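Kitchen cell moves to two-arm stations at Hatton

Effective with the November schedule, the Hatton prep kitchen assigns its reheating and plating work to the two-arm stations supplied under the Mirar contract. The change covers bread, rolls and other items handled in a countertop toaster oven. Hot line, dish room and receiving are not affected.

The affected classification is Prep Attendant, 34 positions across all shifts. No position is abolished. Attendants on station duty will load ingredients, clear faults and inspect plates before release. The station handles the oven door, the rack and the transfer between rack and plate. Each attendant will cover no more than 4 stations at a time. Management first proposed 6, and the lower number was set after the trial period at the Nimri site.
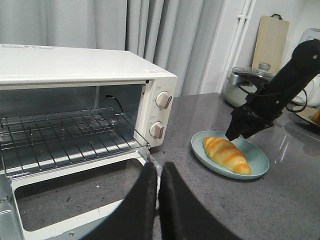
Grip faults remain the most common reason for a stop. Soft baked goods compress under the fingers, and a roll set down at an angle may need a second attempt. Attendants should not reach into the work area to correct a roll while either arm is powered. Press the hold button, wait for the steady light, then correct the item by hand. A hold does not count against the attendant's production record.

Completed transfers at Nimri reached 98 percent in the last month of the trial. The remainder were finished by hand, and that time is paid as station duty. Members who are told to record it as idle time should notify their steward before the end of the shift.

Training is six hours, on the clock, and must be completed before an attendant is assigned alone. It covers the hold procedure, finger pad replacement and the Cindedow fault log. Burn reporting rules are unchanged and still apply to anyone working near an open oven.

Bids for the new assignments are posted by the time clock and close at 3 p.m. on the last day of the posting period. Seniority governs.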